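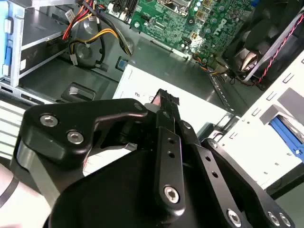
According to my sister, the sensible thing to do with a computer that old is carry it to the kerb and let the council sort it out, and had I considered that there were shops now, with computers in them, already working. I had considered it. I'd considered it for most of April and then bought a second-hand power supply instead.

So the big Dell stays. It has lived under the desk in the spare room for longer than the desk has had a drawer that closes, and it holds every tax return, every recipe and one half-finished novel about a lighthouse. Lately it had taken to switching itself off whenever I was winning an argument by email. The fellow at Gemora Computers (two doors up from the laundromat, cash preferred) said power supply over the phone, with the confidence of a man who says power supply to everyone. He had one out of a wrecked machine for 60 dollars. I paid it and told no one at home.

The first evening went on screws. There is a particular kind of screw that comes out of a computer case easily and then rolls under a bookshelf for good. I now keep them in an egg carton with the cups labelled in biro, and it would be a marvellous system if I hadn't written "side" on three of the cups.

The second evening went on dust. I won't dwell on it. I took the whole thing out to the back step with a paintbrush and a bicycle pump, and the cat left home until teatime.

That left the plugs. With the cover off you get the green board with DELL printed up it in white, the capacitors standing about like little tins, and a great many places where something might be meant to go. The black multi-pin connectors are the ones that frighten me. They're keyed, so in theory you can't put one in the wrong way. In theory you also can't put a fork through a dishwasher basket sideways, and I've managed that every night for years. They want a firm, straight push, and everything else in there looks as though it would snap if you breathed on it.

I'd printed the instructions off the Wondero forum, where a thread on this model runs to 3082 posts, of which 2 are useful. The rest is two blokes disagreeing about thermal paste. The useful advice, to save you the reading:

Unplug it at the wall, then hold the power button in for a bit. Leave the inside of the power supply strictly alone. Touch bare metal on the case before you touch the board. Draw where each plug goes before you pull it out, and draw it the right way up. Squeeze the little latch and pull on the plug, never on the wires.

I'd add my own: don't do it on carpet, and don't do it in a cardigan with loose sleeves. I lost ten minutes to a cuff.

My drawing, for the record, looked like a plan of the Drustlow roundabout after a long lunch. The coloured wires were the only part I'd got properly, having pinched the good pencils from the kitchen jar.

Two of the plugs went home with a click. One went home with no click at all, and I sat looking at it for the length of a cup of tea before taking it out and trying again with my tongue between my teeth. Click. I said something out loud that I'd usually save for the football.

It started. It asked me for the date, having forgotten what year it was, and I told it 21/09/2019 and it took my word for it. Then it wanted to install some 280 updates, and it's still at it as I write this on the laptop. The fan makes a new noise, a sort of contented grumbling, and I've decided that's how it's meant to sound.

My sister has been informed. She'd like to know what the Bagheri printer in the hallway is for, then, if I'm so handy, and when it might stop being in the hallway. There are four screws left over in the egg carton, all of them from "side".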